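TEX 210 Color and Cloth, week 9
22 Nov 2022
Handout goes with the lecture, not instead of it. Readings at the end.

Today: natural reds, and a bit on blues over yellows. Mordants. Fastness. Lab sheet for Thursday is separate.

1. Why reds first

Red was the expensive one in most places. Yellow is easy, half the weeds in a ditch give you yellow. Brown is easier still. A good red that stays red = trade, money, laws about who could wear it.

Three sources to know for the exam:
- madder (root)
- kermes (insect, Mediterranean, on oak)
- cochineal (insect, Americas, on cactus)

Lac also, but we did that with resins. Review your notes from before the midterm.

Madder: main colorant alizarin, plus purpurin and others. Roots dug after a few years in the ground, dried, ground up. Keep the bath below a simmer, too hot and the browns come out. Hard water helps. Some dyers add chalk if theirs is soft.

Cochineal: carminic acid. Dried insects crushed and steeped. Stronger than kermes by a lot, which is why kermes more or less dropped out of the trade once cochineal was arriving in Europe in quantity. With alum gives crimson, with tin gives scarlet. Tin makes wool brittle, see section 3.

2. Words for dark red

Students lose points here every year. "Dark red" is not a dye name. Crimson leans blue, scarlet leans orange, and a madder dark red is usually warmer then a cochineal one. Also a dark red beside a turquoise looks redder than it does alone (simultaneous contrast, Week 4). Judge your swatches against grey card.

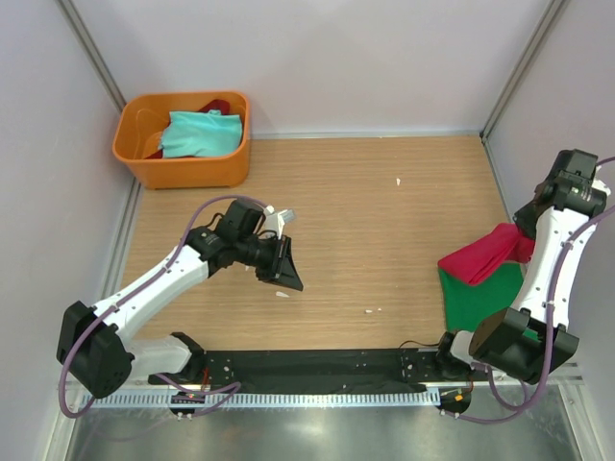 Gidis wrote on the course board that the grey card rule doesn't go far enough, because the lamp matters more than the background does, and two reds that match under the lab tubes can come apart completely by a window. Would rather see every swatch checked in both before anyone writes a color word down.

Fair, and it's going in the lab rules from now on. The word for it is metamerism. Two samples match under one light, don't match under another. Happens mostly when the dyes are different, so a madder red and a synthetic red mixed to match it are the classic pair. Write the light source on the swatch card. Window or tube. Do this every time.

3. Mordants

Latin mordere, to bite. Metal salt that holds the dye on the fiber. Wool and silk take it well, cotton and linen don't, they need tannin first.

Alum: the default. Clear colors. With wool, too much leaves the fiber sticky.
Iron: "saddens" the color. Madder + iron goes toward purple-brown. Weakens fiber over time, look at the black outlines missing from old printed cottons.
Tin: brightens. Brittle wool if overdone.
Copper: greens, browns. We don't use it in the lab, disposal problem.
Chrome: not in this building at all.

Lab recipe, alum on wool:
- 200 g dry wool, weighed before wetting
- 22 g alum
- wet out the wool fully, overnight if you can
- dissolve the alum in hot water first, then add to pot
- bring up slow, hold almost 50 minutes, cool in the pot
- do NOT wring

Label everything. Pencil on cotton tape, ink runs.

4. Turkey red (short version)

Cotton, madder, oil, alum, dung in the older recipes, and a great many steps. Weeks of work. Result is very bright and very fast, survives washing that kills ordinary madder. The long recipe from the Clitalberg works is in the reader, skim it for the order of steps, don't memorize amounts. Note that the oiling comes before the alum. The Priratness version puts a second oiling after, still argued over whether it did anything.

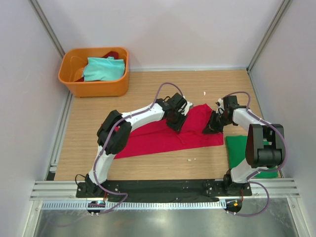

Fig. 2. Red cloth on a light wooden work surface.

5. Fastness

Light, wash, rub. Three separate tests, a dye can pass one and fail the others. Turmeric: decent color, terrible in light. Rub test = white cotton, dry then damp, compare to the grey scale. Reds bleed at the damp stage mostly, if you didn't rinse enough.

Blue over yellow for greens: yellow fades first, so old tapestry leaves have gone blue. Same reason, different fastness of the two dyes. Slides from the Takeda collection show this, posted in Febuary's folder for now, will move.

To read: reader ch. 9, all. Skim the Clitalberg recipe.
Bring: apron, gloves, your swatch cards with the light source written on.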